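How to score a baseball game by hand

Keeping a scorecard is a good way to follow a baseball game closely, whether you are in the stands at Brusley or listening on the radio. It takes an inning or two to get used to. After that most of it is habit.

You need a pencil, a rubber and a blank scorecard. The card used here is the standard Nonance sheet, which has nine rows for the batters, spare half-rows for substitutes and a grid of boxes with a small diamond printed in each. Any similar card will do, and you need two sides, one for each team.

Step 1: Write in the line-ups

Copy the batting order down the left-hand side before the first pitch. Put the shirt number first, then the surname, then the fielding position. Positions are written as numbers:

1 - pitcher
2 - catcher
3 - first base
4 - second base
5 - third base
6 - shortstop
7 - left field
8 - centre field
9 - right field

The designated hitter is written as DH. Do not mix these up with shirt numbers. A shortstop wearing 37 is still a 6 in every play he makes.

Write the starting pitchers at the bottom of the card. At Brusley the line-ups are read out 10 minutes before the start, and they are read quickly, so it helps to rule your columns beforehand.

Step 2: Record the outs

Each time a batter comes up, use the box where his row meets the column for that inning. If he is out, write how it happened in the middle of the box.

A ground ball fielded by the shortstop and thrown to first base is 6-3. A fly ball caught by the centre fielder is F8. A line drive caught by the third baseman is L5. A pop-up to the catcher is P2. A strikeout is K, and if the batter was called out on the third strike without swinging, write the K backwards.

Put the number of the out, 1, 2 or 3, in the bottom right corner and circle it. When the third out is made, draw a short diagonal line across the corner of the box so that you know where the next inning begins. The next batter goes in the next column, in his own row.

Step 3: Record the hits and walks

The bottom corner of the diamond is home plate, and you work anticlockwise. For a single, draw a line from home to first and write 1B beside it. For a double, carry the line on to second and write 2B. Triples and home runs follow the same way, with 3B and HR.

A walk is BB and a batter hit by a pitch is HBP. If he reaches base on a fielding mistake, write E and the number of the fielder, so a dropped throw at first is E3. Leave doubtful ones in light pencil until the official scorer has decided. 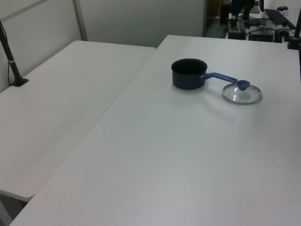 Step 4: Follow the runners

Once a player is on base, go back to his box each time he moves. Draw the line to the next base and note what moved him there. Most people write the shirt number or batting position of the hitter. A stolen base is SB, a wild pitch is WP and a passed ball is PB.

If the runner scores, complete the diamond and shade it in. If he is put out on the bases, stop the line halfway and write the play there. Runners still on base at the end of the inning are left as they are.

Step 5: Mark substitutions

Write the new player on the half-row under the one he replaces, with the inning number next to his name. Draw a vertical line on the left edge of the box where he first bats. For a new pitcher, draw a horizontal line above the first batter he faces and add his name to the pitching list.

Step 6: Total each inning

At the foot of each column write the runs, hits, errors and runners left on base. Do this between innings while it is fresh - going back over it after the ninth takes far longer.

To check the card, add together the team's runs, the runners left on base and the opposing team's putouts. The total should equal the number of times the team's batters came to the plate. If it comes to 40 and you have 39 boxes filled in, look for a missed batter, usually in a long inning.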